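My Year of Sitting Differently

I gave up my couch last September, and I still get asked about it at parties.
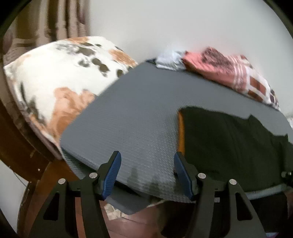
I'd been having the kind of back trouble that doesn't sound serious when you describe it. A twinge getting out of the car, a stiff neck on Sunday nights. I'm a writer, so I sit for a living, and then I'd finish sitting for a living and go sit for fun. My couch was a Weletti, the big one with the deep seat, and I loved it the way you love a bad boyfriend. You sank in around dinner and came out at bedtime shaped like a shrimp.

So I sold it. A couple drove over from Dilano with a borrowed van, paid me in cash, and had it out the door in 40 minutes (most of that was the stairs). Then I stood in my living room with a lamp and a rug and thought, well, now what?

The first week was awful! I sat on the floor and found out how many muscles I'd been ignoring. My hips wouldn't let me cross my legs for longer than a news segment. I leaned on the wall, then on the radiator, then I gave up and watched a whole movie lying on my stomach like a kid, chin in my hands, elbows screaming.

But bodies are pretty forgiving. By the third week I was changing position all the time without thinking about it, kneeling, squatting, one leg out, both legs out, up to get a glass of water and back down again. I think that's most of the trick, if there is one. On the couch I could go an entire evening without moving anything but my thumb.

I did cheat. I bought a floor cushion from Hustell for 79 dollars, which felt like a lot for something I was going to put on the ground, and I've never regretted it. I also kept one proper chair, a straight wooden thing from the Jireš flea market, for my mother. She's 5 feet tall, she has opinions, and she told me on her first visit that she had worked her whole life so her children wouldn't have to sit on the floor. Fair enough. She gets the chair.

My friends split into camps. The ones with toddlers fit right in, and dinner at my place got looser and louder, with plates on the rug and somebody always half asleep by dessert. The rest now suggest we meet at a restaurant.

As for my back, it's better. I can't swear it was the floor, as I also started walking in the mornings and bought a decent mattress. The Sunday neck is gone, though, and I can get up without using my hands, which I show off more than I should.

I've started looking at couches again. Just looking, mind you. There's a firm little two-seater I've visited 3 times, and I sit on it very upright, feet flat, and tell the saleswoman I'm still thinking.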